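4. Setting Up the Allska Drying Shelf

Read this section before you load the shelf for the first time. The shelf is meant for small grooming and bathroom items. It is not meant for clothing or anything with a battery.

4.1 Placing the unit

1. Choose a level surface at least 55 cm wide.
2. Peel the film off all four feet and set the unit down with the vent facing the room.
3. Press each corner in turn. If the unit rocks, turn the foot under that corner until it sits firm.
4. Plug the cord straight into a wall outlet. Do not use an extension cord.

CAUTION: Keep the vent clear. A towel hung over it will trip the heat cutoff, and the unit will stay off until it cools.

4.2 First run

1. Leave the shelf empty and close the door.
2. Turn the dial to 3 and press Start.
3. Let it run for 30 minutes. A light smell is normal the first time.
4. Open the door and wipe the rack with a dry cloth.

Note: If the display shows E2, the door is not fully latched. Push until it clicks, then press Start again.

4.3 Getting items ready

1. Pull loose hair out of combs and brushes, then rinse them in lukewarm water.
2. Shake off the water. Items should be damp when they go in — never dripping.
3. Take stacked cups apart and place each one upside down on the rack.
4. Check plastic items for a heat mark. Use setting 1 for anything unmarked.

CAUTION: Natural horn and wood can warp. Let these dry in open air.

Replacement racks are sold under part number 2170. Older Rutov racks fit the same rails but sit slightly lower, so leave the bottom position free if you use one.
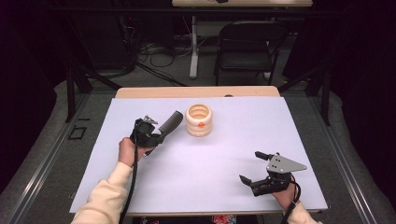
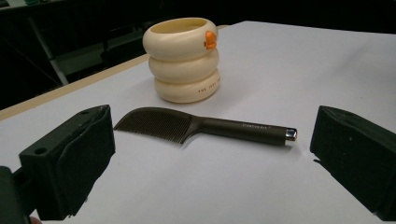 Both views: a dark comb and a cream-colored container.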